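Moving the house network off the old switch

I put this off for most of a year. The old switch was an eight-port unmanaged unit that came with the house, screwed to a joist in the basement, and it had worked without complaint until March, when port 5 began dropping its link several times a night. A port that drops its link is easy to work around if you have spare ports. I had none. The options were to daisy-chain a second small switch off the first, or to replace the whole thing and do the job I should have done when we moved in.

I did the job. These are my notes, mostly so I can find them again when something breaks.

What was there

The house has 18 wall jacks. The previous owner ran the cable himself, and the runs are fine. The terminations are less fine. Half of them followed the A wiring standard and half followed B, which doesn't matter as long as both ends of a given run match. On two of the runs, both ends did not match. That makes a crossover cable, and modern equipment corrects for it silently, so the only way I found out was with a tester.

None of the cables were labeled at the basement end. There were some strips of masking tape with pencil on them, but the pencil had faded, and the ones I could read referred to rooms by the names of children who no longer live here.

The replacement is a 24-port managed switch from Vultgate, bought used. I had expected to hate the management page and it is tolerable. It loads slowly and logs you out after five minutes, with no setting to change that. The port names are limited to 16 characters and can't contain a space. The fan was the bigger problem. At full speed it was audible through the kitchen floor. The fan curve can be changed from the command line only, and after that change it settles down to a noise I can hear when standing next to it and nowhere else.

The patch panel

I bought a Jeon patch panel with removable jacks, and I would buy it again. With a fixed panel, one bad termination means working in place with your head against a joist. With removable jacks you pop out the one you want, bring it to the workbench, redo it and push it back. I redid all 18 ends to the B standard. The first few took a long time each. By the last ones I had stopped checking the color chart.

Three things slowed me down:

The previous owner had left almost no slack on the four runs from the north side of the house, so the panel had to go lower than I wanted.

The cable jacket was older and stiffer than what I practice on, and my stripping tool was set too deep. I nicked the insulation on one pair and had to cut back and start over, on one of the short runs, of course.

The panel's rear support bar blocks the screws for the wall bracket. Attach the bracket first. The instruction sheet shows these steps in the other order.

Labels

A tester tells you that a run is good. It doesn't tell you where the run goes unless there is a remote unit at the other end, and mine came with one remote. That means one trip upstairs per cable. I did six that way and then asked Warrick Rutherford to come over and stand upstairs with the remote while I stayed in the basement with my phone on speaker. We finished the rest before lunch.

Warrick has run cable for a living and had opinions about my labels. I had planned to write the room name on each one. He uses a flat number, the same number on the wall plate, the cable and the panel, and keeps the room names in a separate list. Rooms change their use and numbers don't. I had a pile of masking tape in front of me proving his point, so I went with numbers.
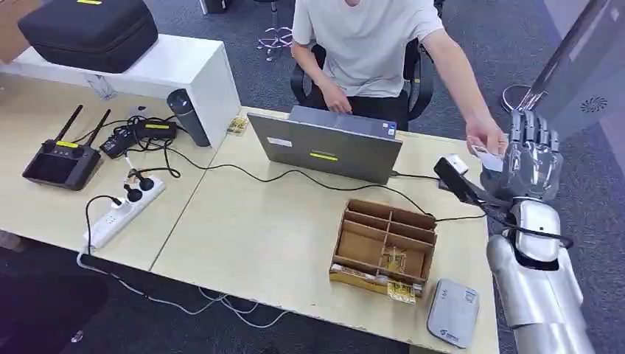 The list itself needs a home, and I got this wrong on the first attempt. I kept it as a spreadsheet on the file server, and the file server is reached through the switch. The first time I pulled the uplink by mistake I was looking at a blinking panel with no way to open the document that explained it. Now there are two copies. One is a text file on the laptop's own disk. The other is on paper, on small white cards like the one held out in the photo, one card per jack, with the number in thick marker on the front and the room and port on the back. I keep the cards in a box on top of the panel. When a jack gets moved, I write a new card and throw away the old one. It is slower than editing a cell and it works with the power out.

The same rule applies to the switch configuration. I export it after every change, and the export goes to the laptop first and the server second.

Splitting the network

With a managed switch I could separate things that didn't need to talk to each other. I ended up with four networks: one for our own computers, one for guests, one for the cheap devices that insist on calling home, and one for management. The last one can only be reached from a single port in the basement and from my desk.

The thermostat was the most difficult device. It is an Ikport model, and its phone app looks for the thermostat by broadcasting on the local network. A broadcast doesn't cross from one network to another, so with the phone on ours and the thermostat on the cheap-device network, the app reported that no thermostat existed. The usual answer is to run a repeater service on the router that passes discovery messages across. I tried it. It fixed the thermostat and also made the printer appear twice on every computer, once with a name that didn't work. I took the repeater out again. To change the schedule I put the phone on the cheap-device network for a minute, and otherwise we use the buttons on the wall.

The printer stayed on our own network. I can't defend this as a security decision.

Speeds

I measured before and after with the same two machines and the same cables. On the old switch, every good run gave me close to the full 1000 megabits the hardware is rated for, and the new switch gives the same result. Anyone replacing a working gigabit switch with another gigabit switch in the hope of more speed should save the money. The exception was the run to the back bedroom, which had been negotiating down to 100 the entire time we have lived here. One conductor in the wall jack had never been seated. Punching it down again took less than a minute, and it had the largest effect of anything I did.

Wireless got slightly better, only because the access point moved. It used to sit at the front of the house beside the modem. With a tested jack in the upstairs hall I could put it on the ceiling there.

Cost

The switch, panel, jacks, a box of short patch cables and the wall bracket came to just under 200 dollars. The bracket was the worst value of the lot. I ordered the Grenddale version because it was listed as two inches deeper, and it turned out to be the same depth as the others with a longer lip. The patch cables are the thin kind, which bend easily and leave room for fingers between ports. I wouldn't use them for anything longer than a few feet or for powering equipment over the cable.

Still to do

The run to the garage tests fine on all eight wires but logs errors on the switch every afternoon. The count stays at zero overnight and in the morning, then climbs from 2 p.m. until early evening. The cable passes close to the garage door opener and also crosses the attic, so it could be interference or heat. I have moved it away from the opener and am leaving the counter to run. If the errors continue I will replace the section in the attic, once it is cool enough up there to work.

Port 5 on the old switch still drops its link with nothing else plugged in. I have kept the switch for its power supply.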